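# Procuram-se participantes para arrumar uma mesa (sim, é mesmo isso)

23 de janeiro de 2025

A Vorkine anda há anos a vender a ideia de que uma caixa com gavetas resolve a desarrumação de quem trabalha com peças pequenas. Temos dúvidas. Quem já teve uma dessas caixas sabe que ao fim de um mês há uma gaveta cheia de tudo e as outras servem para esconder o que ninguém quis classificar. Abrimos por isso esta chamada, dentro do projeto Huron, para ver como as pessoas guardam coisas quando não lhes dizem onde.

A tarefa é simples de explicar: uma mesa castanha, uma caixa branca de gavetas em cima dela e vários objetos pequenos espalhados, entre eles botões de pressão com tampa vermelha e verde. O participante decide o que vai para que gaveta. Depois pedimos-lhe que volte a encontrar o que guardou, parte em que costuma acabar o entusiasmo pelos sistemas de arrumação.

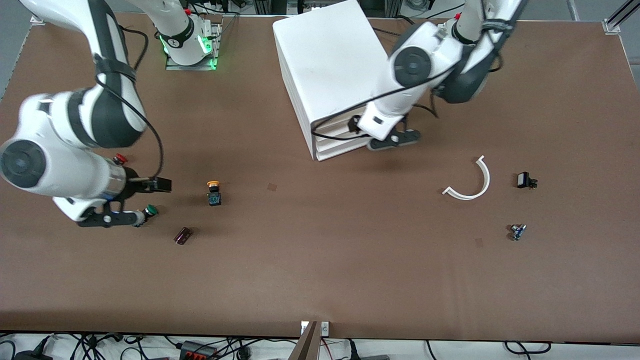 Cada pessoa faz 5 sessões, todas em abril, nas instalações da Betamix. Não prometemos uma experiência transformadora. É repetitivo, e à terceira sessão é provável que já esteja farto de botões. Se pensa que vai sair daqui com a casa organizada, poupe a viagem.

**Quem pode candidatar-se**

- Maiores de idade, com português suficiente para seguir instruções escritas
- Disponibilidade para as 5 sessões completas (quem falta a uma sai do estudo)
- Sem ligação profissional à Vorkine ou à Betamix

Não é preciso ter jeito para arrumar. Consultores de organização também podem concorrer, embora não lhes demos crédito nenhum à partida.

**Pagamento**

10 euros por sessão, pagos no fim da última. Sabemos que não é muito. As deslocações não são reembolsadas e o café é o da máquina.

**Como responder**

Preencha o formulário na receção da Betamix, com contacto e horários possíveis, e responda à única pergunta aberta: o que tem neste momento na gaveta mais desarrumada de sua casa? O texto pode ir até 1000 caracteres. Respostas do tipo "não tenho nenhuma" serão lidas com desconfiança.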